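3.2 Sorting of small printed packets

The second part of our study concerns the flat packets in which seeds are sold to home gardeners. In many households these packets are kept together in a kitchen drawer or a box, mixed with snacks and other small bags, and they must be separated before sowing begins. We were interested in which features of the printing help a person to sort them, and which features make confusion. The layouts used in this section are from the collection at Graltside, which holds 207 packets. 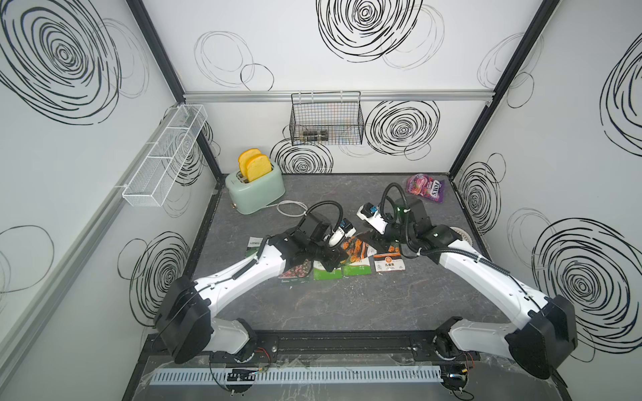 I. Magnusson
Research associate, Brultbridge Centre for Household Studies

Figure 4. Packets of mixed colour in an overlapping row on the work surface, with the toaster at the back left.

The packets were laid flat and allowed to overlap, as they do in an ordinary drawer. Colour is the first cue which our participants reported. Of the 35 participants, 17 said that they looked for colour before they looked at any picture or word. This is a reasonable habit for flowers, but it is less useful for vegetables, where green is used by almost every producer and also by many makers of savoury snacks.

The orientation of the packet has a second effect. When the title is upside down to the reader, the photograph must carry the meaning alone. A gourd photograph can be recognized from any side by the narrow neck and the round bottom of the fruit. For double flowers the case is more difficult, and a participant who did not read Chinese relied on the English word IMPATIENS where it was printed on the banner. Glare on the plastic was mentioned as a further difficulty, mainly over the darker photographs. 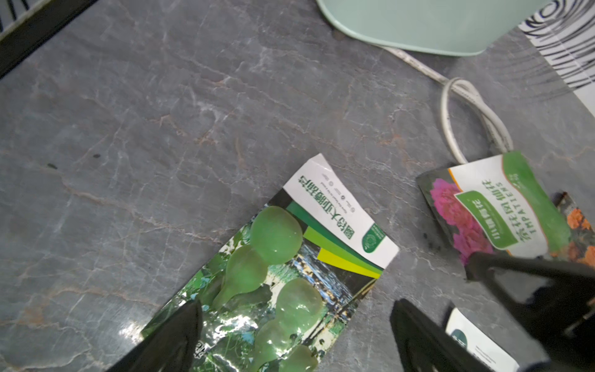 3.3 Grouping by flower

In the second task the packets had to be grouped by flower only. We used marigolds, which are orange, and packets with pink-magenta flowers on the upper half and a green lower half. The instruction was to put the same flowers beside each other and to leave at the side any packet which did not belong.

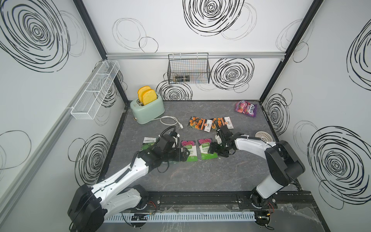 Participants found this task easier than the first one, and more than half of them asked for no help. The remaining errors were of one type: a packet with a green band was placed with another packet because of the band, although the flowers were different. We therefore suggest that the neighbouring objects on the counter, such as a candy bag in a strong colour, should be recorded in future studies, as they may draw the eye away from the packets. The scoring sheet from the Ikeo pilot in August was kept without change, so that the results of both tasks can be compared in Section 4.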